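Domestic Storage and Sorting — Session 4 handout
Plastic baskets: slots, nesting, small goods 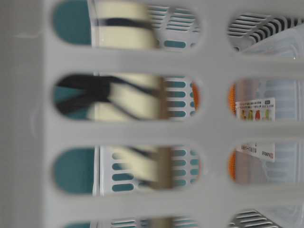 Choosing a basket by what will fall out of it. Main point for today, everything else hangs off it. Most people choose by size or colour and then wonder why the charger leads are hanging out of the side. Look at the wall first. Long rounded slots, as in the white one at the top of this sheet, let you see what you've got without lifting anything out — you can pick out the cream thing and the black cord across it straight through the side, and a second white basket with much smaller slots further in. Good for finding stuff. Less good for anything thin enough to poke through.

Recap from last time
Shelf depth before basket depth. Measure with the door shut. Several of you measured to the front edge of the shelf and forgot the hinge, so do it again before the practical please.

1. Wall types

Solid wall — keeps dust off, hides everything. You will forget what is in it. Label needed on the short side AND the long side.

Long slots — see in, air gets through, light to carry. Strong enough if the bars between are thick. Press the middle of the long side with your thumb, if it bows a lot don't stack on it.

Small slots — holds pens, pegs, batteries, plugs. Harder to see in. Harder to clean too, crumbs sit in the corners of the slots, use an old toothbrush.

Wire — not covered this term. Marks soft plastic and catches on knitwear.

2. Basket in a basket

Worth doing when the outer one is see-through enough and the inner one is fine enough. Outer holds the bulky things, inner holds the bits. Leave a gap between the two on at least one side, hand width if you can manage it. That gap is where the awkward shaped item goes, the one that doesn't stack and doesn't fold.

Common mistake: inner basket the same height as the outer. You can't get your fingers round the rim to lift it. Go for two thirds of the height or less.

Other common mistake: filling the inner one to the top and putting something flat over it as a lid. Then something on the lid. Then you need the thing at the bottom.

3. Cords and straps

Take these seperately from everything else. A loose cord will find a slot, then the next basket catches on it when you pull it off the shelf.

Coil, don't fold. Coil about the hand, end tucked in, strap or tie round the middle. Not too tight at the plug end.
If the lead comes off the item, take it off and bag it with the item's name on.
If it doesn't come off, cord goes on TOP of the item or to the inside, away from the wall.
Straps: buckle them shut first. An open buckle hooks on everything.

4. Labels and codes

For the practical we use the Pawlak sheet. Every basket gets a number and the number goes in the first column, contents in the second, shelf in the third. Write the number on the basket with the tag, not straight on the plastic, pen does not come off the glossy ones whatever it says on the pen.

Worked entry from the board, for those who missed it:
1008 — leads, adaptors, spare fuses — shelf 2
2933 — picnic things, straps buckled — top shelf

Numbers don't need to run in order. They only need to be different from each other. Somebody always asks.

5. Suppliers mentioned

Zovis — long slot, rim folded over, comfy to carry. Handles a bit narrow.
Jastach — small slot, fits inside the Zovis medium with a gap at one end. Check the current size, they changed it in February.
Clakley — solid wall with lid. Lids not swappable between sizes, annoying.

You don't have to buy any of these. Bring whatever you have at home, odd ones are more use for the exercise than a matching set.

Practical, for next session

Bring one slotted basket and one smaller container which goes inside it. Empty one drawer or box at home into them using the order above (bulky, awkward, bits, cords last). Carry it up a flight of stairs or the length of the hall. Write down what moved and what came through teh side. Half a page, no more, pencil is fine.

Marks: 50 for the exercise. Split is on the front sheet of the pack. Late ones to the tray by the door before 4pm.

Reading: section on open storage in the course pack, skip the part on glass jars, we do that after the break.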